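Ticket: Label printer on packing bench drops off the network
Site: Skultstead, ground floor
Reported by: Rüdiger Thiele
Priority: Medium
Status: Closed

Reported problem

Printer goes offline several times per shift. Jobs sit in the queue and then all print at once when the printer comes back. Power cycling clears the fault for a while. Started in April, after the office move from Stesholm. No error on the printer display.

Setup

Böttcher label printer, wired Ethernet, fixed address. Print server is the shared one at Fostley. Switch is in the wall cabinet behind the bench, printer on port 11. Driver is the same version as on the other benches, which do not show the fault.

Log

Monday, 8:40. Remote session. Ping from the print server to the printer shows no loss over 600 packets. Queue empty, test label prints. Left a continuous ping running.

Monday, 10:15. Printer dropped. Ping lost for 70 seconds, then normal. Switch log shows the port staying up the whole time, so this is not a cable or power fault. Asked Rüdiger not to power cycle if it happens again.

Monday, 11:05. Dropped again and recovered without a restart. Cleared the ARP entry on the server during the outage and the printer answered right away. Checked the entry before clearing it: the hardware address did not belong to the printer.

Cause

Address conflict. The printer's fixed address is inside the DHCP range for the new office. The range was widened during the move and the printer was not on the list of exclusions. When a laptop took the same address, traffic went to whichever device had answered last.

Fix

1. Reserved the printer's current address in DHCP by hardware address.

2. Switched the printer from fixed to automatic addressing on its front panel, under Network, then IPv4.

3. Cleared the old lease and restarted the laptop that held it - it picked up a new address.

4. Deleted the printer port on the server and created it again by host name. Paused jobs were moved over and released.

5. Cleared the bench and wiped the table before the final print run. Loose paper and the open container go off to one side.

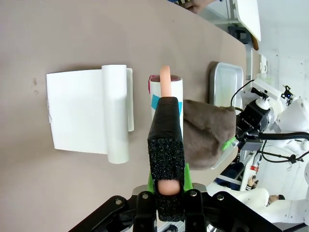 6. Printed a batch of test labels from two workstations at the same time. All came out in order with no gap in the ping.

Follow-up

Ping left running to the end of the next shift, no loss. Two other devices at Skultstead still have fixed addresses inside the range - separate ticket opened for those. Site network sheet updated with the reservation. Closed with agreement from Rüdiger Thiele.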